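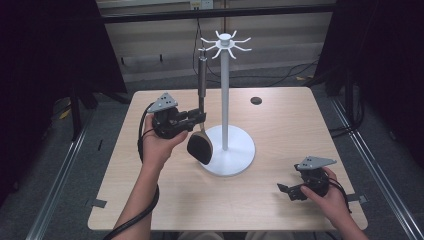 Kelly Fothergill spent eleven years at the packing benches at Tanen before anyone asked her how she picked things up. She remembers it because it struck her as a silly question. It was October, a little after seven in the morning, she still had her coat on, and a young engineer with a notebook wanted to know why she always took hold of a ladle from the back of the handle.

"I told him I'd have to think about it," she says, laughing. "And then I thought about it for a week. I was thinking about it in the shower!"

Tanen packs and ships kitchen goods for shops and restaurants, mostly the awkward sort of thing that doesn't come in a tidy box: whisks, tongs, colanders, racks for hanging cups on, spatulas in every length a cook could want. There are 2,581 items in the catalog, and for most of the company's life every one of them went through somebody's hands on its way out the door. The building sits on the flat side of town behind the rail yard, and if you go in through the loading dock (everyone does, the front door sticks) you come first to the long benches, then to the break room with its famous soup machine, and then to a newer area with curtains where the teaching gets done.

Teaching is the word they use, and I came to like it. The company signed on with a robotics firm called Nirance to bring arms onto two of its packing lines, and the arms have to learn from somebody. So a group of packers now spends part of each shift with a gripper in each hand, doing at a table what they used to do at the bench with their fingers. The movements are recorded and go off to Nirance, and some weeks later an arm on the line gets a little better at telling one end of a spatula from the other.

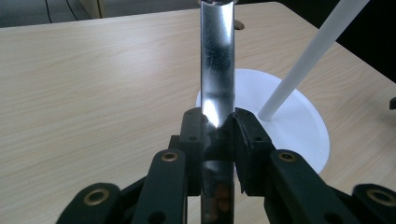 The first thing everybody notices is how clumsy it makes them. Fothergill could wrap and box a set of steel tongs while telling you about her sister's wedding, and on her first morning with the grippers she dropped nearly everything she touched. Metal handles were the worst, she says, being slick and round and inclined to spin just when you think you have them. You lose all the small news your fingertips bring you, the slipping and the weight, and you have to get it back through your eyes and your wrists. It took her most of a month to stop squeezing too hard.

She does 200 takes on a full teaching day, with a break after every 20, and she told me the breaks were won in an argument. The early plan had people going for two hours straight. Shoulders got sore, the cables got in everyone's way, and tempers were short by lunch. A packer named Negri, a quiet man who has been there even longer than Fothergill, finally put his grippers down on the table and went to have his soup. Several others followed him. The new schedule was posted the next morning, and as far as I could find out there was never a meeting about it.

Pay was a longer conversation. Teaching hours now come with a higher rate, which pleased the people who were chosen and did not please the people who weren't, and I heard about it from both sides before I had finished my first cup of coffee. There are packers who wouldn't take the extra money if you doubled it. One woman told me she had no wish to train the thing that would have her stool. She said it kindly enough, with Fothergill standing right beside us, and the two of them still drive in together. 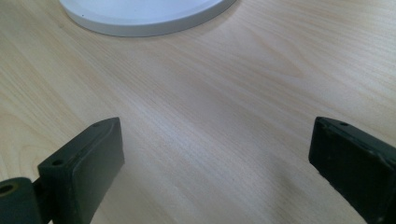
What the teaching has changed most, to my surprise, is the way people at Tanen talk about their own work. They argue now over things that used to pass without a word. How far off should you start from the thing you're going for? Fothergill likes to begin a take with the fingers open and plenty of bare table between them and whatever round white piece is waiting at the far side, so that the approach gets recorded along with the grab. Negri starts close in and says the rest is just scenery. They have each won over a few of the newer people, and you can hear the debate going on in the parking lot.

Management's position, which I was given in a small warm office by a manager named Pramow, is that no one on the benches will be let go because of the arms. People who leave may not be replaced. I asked whether that promise was written down anywhere, and he said it was in a letter to staff, and he found me a copy, and it was. It covers two years. Fothergill keeps hers on the refrigerator at home under a magnet shaped like a lemon.

She is fifty-six and has done the arithmetic. Two years gets her close to where she wants to be, and she thinks the arms will need somebody around for a good while after that anyway. On my last afternoon she took me over to line two to watch one at work on a carton of wooden spoons. It reached in, stopped, seemed to reconsider, and took hold of a spoon from the back of the handle.

"Well, that's mine," she said, and went to clock out.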